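Unit 4 handout: Writing a small grant request for a shared classroom activity

These notes go with the January session. Bring a draft of your own request, even if it is only a few lines.

## 4.1 What the funder reads first

Most school grant forms have a box for the need, a box for the plan and a box for the budget. Readers often start with the budget. If the sums don't match the plan, the rest gets a quick look and no more.

Write the need in terms of the pupils. "Our library corner has no large-print books, and three pupils use large print every day" is better than a paragraph on the value of reading.

Our worked case for this unit is the Flovora reading garden, a raised bed and bench area shared by a mainstream class and a support class at Prokham Primary. The request was for £633.
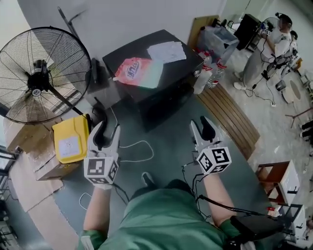 *Two hand-held grippers, one in each hand.*

## 4.2 Setting out the plan

State who does what, where, and how often. The Flovora plan ran for 12 weeks, with both classes outside together for one session a week. Pupils worked in mixed pairs. One pupil read the planting card aloud or signed it, and the other did the step, then they swapped.

Points the form asked for:

- number of sessions and their length
- adult support at each session
- how pupils who can't kneel or reach will take part
- what happens in bad weather

The last one was left blank in the first draft and the form came back. The second draft moved wet sessions to the hall, with seed trays on tables.

## 4.3 The budget

The £633 was split into 2 parts. £400 went on the raised bed, soil and bench. The remaining £233 covered hand tools with thick handles, planting cards and seeds.

Keep quotes for anything large. The bench price came from the Koyama schools catalogue, and a copy of the page went in with the form. Delivery is easy to forget. If the supplier charges for it, give it a line of its own.

Don't add a line called "sundries". Funders at this level usually strike it out.
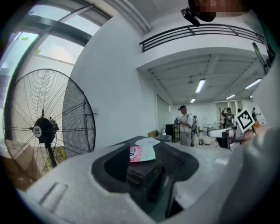 ## 4.4 Saying how you will know it worked

Pick one or two things you can record without extra staff time. The Flovora team used a tick sheet for turn-taking and a short pupil comment at the end of each month. Test scores were not used, and for a project of this size they seldom need to be.

## 4.5 Task

1. Read the Plorkano Fund form in your pack, both sides.
2. Write the need box in no more than 80 words.
3. Draft a budget of up to £400 with at least four lines.
4. Swap with a partner and check each budget line against the plan.

Hand in both drafts, with your partner's notes left on.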